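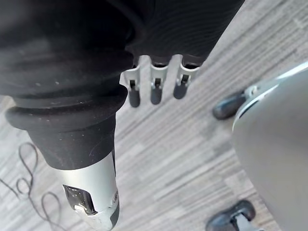
Chapter 4
Where Does the Money Go? Budgets for Small Organisations

I was the worst budgeter I knew until I was 40. I'd write down the rent and the phone bill, feel very pleased with myself, and then the car rego would turn up and wreck the whole month. So if you've opened this chapter with a sinking feeling, you're in good company!

We'll spend most of our time with Korkico, a small catering business run by Neelam Mittal and her cousin Bimla Ahuja. You met them briefly in Chapter 2 (the muffin order, remember?). In December they took in $2,897 and were over the moon about it. Then they sat down with their receipts and found $1,591 had already gone on ingredients, petrol and hire of the kitchen, and they hadn't paid themselves a cent.

Was that a good month or a bad one? Have a think before you read on, and jot your answer in the margin. I'll ask you to come back to it in Section 4.3, and I suspect a few of you will change your minds.

Key terms in this chapter
Fixed cost
Variable cost
Surplus
Cash flow

4.1 Fixed and variable costs

Let's start with the kitchen hire. Korkico pays the same amount every month whether Neelam bakes two trays or a mountain of them, so we call it a fixed cost. Flour is another story.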